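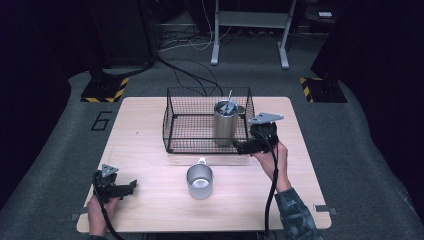
# Rornach Robotics Club Opens Its Doors This March, and You're Invited

**For immediate release**

Hi, I'm Jeanine Kuipers. I teach shop and physics, and for the last two years I've also run the Rornach Robotics Club, which is a fancy way of saying I have the key to the room and I buy the zip ties. We're holding an open house in March, the students asked me to write the press release, and I said yes before I remembered that I've never written one. So bear with me!

The short version: the club is showing its spring project to the public, doors open at 2 p.m., it's free, and you can try the equipment yourself. The long version is more fun, so keep reading if you have a minute.

## What the students are working on

This year's project is called Lornance (the students voted on the name, and I've stopped asking what it means). The goal is to teach a robot arm to do small kitchen jobs – picking up a cup, getting something out of a basket, putting it back where it came from. A person does the job first, holding a black gripper in each hand, and the students record how the grippers move. Do that enough times and you have something a computer can learn from.

The job on the table right now uses a short stainless-steel cup, a black wire-mesh basket, and a tall metal canister that stands inside the basket. I can hear you thinking that this sounds easy. Please come try it! Your fingers are used to doing a hundred little things you never think about, and with a gripper you get two jaws and that's your lot. Shiny round metal is a special kind of mean. I needed most of a lunch break to get my first cup lifted and set down again without a clang, and the ninth graders were very polite about it.

The club set itself a target of 1,000 good recordings before the end of the school year. A "good" one means the whole job gets done, start to finish, and the student at the computer agrees that it did. There are arguments. We have a whiteboard for the arguments.

## Who's in the club

We have 13 students this year, from ninth grade to seniors. Some of them write code, some of them would rather hold a wrench, and a couple joined for the snacks and are now the best operators we've got. Nathalie Verschueren is our student lead. She wrote the recording checklist, she redid it when the first version turned out to be four pages long, and she'll be running the demo table at the open house.

I asked Nathalie for a quote, as I'm told press releases need one.

"People expect the robot part to be hard, and it is, but most of our time goes into doing the same thing over and over the same way," she said. "You put the cup down, you reset the basket, you go again. I like it. It's kind of like practicing free throws."

Henk Dewulf, a junior, handles cables and mounts, and he wanted me to mention that every gripper at the open house will have its cable checked that morning. Consider it mentioned, Henk.

## What you can do at the open house

We're keeping it loose, but the afternoon looks something like this:

- **2:00 p.m.** Doors open. Coffee, juice, and whatever the parents bake.
- **2:30 p.m.** Nathalie and the team show the cup-and-basket job and explain how a recording gets made.
- **3:00 p.m.** Open table. Sit down, pick up the grippers, and have a go. Kids are welcome, and so are grandparents.
- **4:00 p.m.** Short talk by Evanthia Margaritis, an engineer at Vundach who mentors the club. She'll cover how our students' recordings get cleaned up and used for training, and she takes any question at all.
- **4:30 p.m.** Clean up. You can stay for this too – we won't stop you.

The room holds 130 people, which felt wildly hopeful to me, but we were close to full last spring, so come early if you want a turn at the table.

## A thank-you

Van Damme, the hardware store down the street from us, gave the club its clamps and shelving and a discount on pretty much everything else. Dirk Mertens, who runs the store, has also answered a lot of phone calls that begin with "what size bolt is this," and he has never once sounded tired of it. Thank you, Dirk!

Evanthia and her coworkers at Vundach have given us their evenings all year. If your company has somebody who likes teenagers and doesn't mind explaining the same thing three different ways, I'd love to hear from you. We could really use a second mentor for the fall.

## Want to join the club?

Any Rornach student can join, and you don't need to know how to program. We meet after school twice a week, and new members spend their first few sessions on the grippers before they touch any code. Sign-up sheets will be on the desk by the door at the open house. There's no fee, and if getting a ride home is a problem, tell me and we'll work it out.

## For reporters

You're welcome to come during the open house, or before it if you'd like a quieter visit. Students can talk to you as long as we have a signed form from home, so please give me a few days' notice. Nathalie and Henk have both said they're happy to be interviewed. Henk would like the questions ahead of time.

**Contact:** Jeanine Kuipers, Rornach Robotics Club. Call the school's front office and ask for the shop – if I don't pick up, the saw is probably running, so leave a message and I'll call you back after class.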